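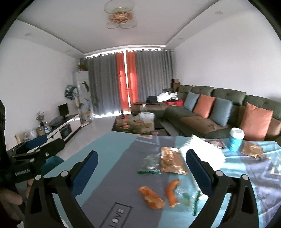
*Orange peel and a snack wrapper on the tablecloth*

**Thread: Surar shares down again – hold or sell?**

**tallowfield** – Apr 17, 2018
I bought Surar in September and I'm now down 23 per cent. The price fell nearly 9 per cent this morning after the trading update. Sales are flat, costs are up and the dividend is "under review". I don't need the money for a few years. Is anyone else still holding?

**gantry_b**
Sold at the open. When a board says the dividend is under review it usually gets cut. I'd sooner take the loss and put what's left into Komum, which at least has cash in the bank.

**pennywort**
I'm holding. The whole sector is down, and Jitaru fell nearly as much with no news at all. One poor update doesn't change what the business owns. The warehouses alone must be worth a good part of the share price.

**gantry_b**
The warehouses have loans against them. It's in the notes to the accounts, page 43.

**pennywort**
I've read page 43. The loans are fixed rate and don't fall due for 3 years. That's plenty of time to sort things out.

**oldmill**
Three years goes quickly if sales stay flat. I held Florkmont through the same sort of thing and kept telling myself the property would cover it. When they sold the property it went for much less than the figure in the books.

**tallowfield**
Thanks. I hadn't looked at the loans. Did Florkmont keep paying a dividend while that was going on?

**oldmill**
They halved it, then stopped it the year after. The price dropped both times.

**pennywort**
Florkmont was a different case. It had a pension shortfall as well, and Surar doesn't have one. I still think people are selling because the price is falling and for no better reason.

**gantry_b**
Flat sales and rising costs are a reason. We won't agree on this one.

**saltbox**
How much of your total is in it, tallowfield? If it's a small part I'd leave it until the full results. If it's most of your savings I'd cut it down today whatever the price does next.

**tallowfield**
More than it should be. I'll probably sell half and keep the rest until the results are out.

**saltbox**
Check your dealing charge first. Mine is the same whether I sell half or all of it.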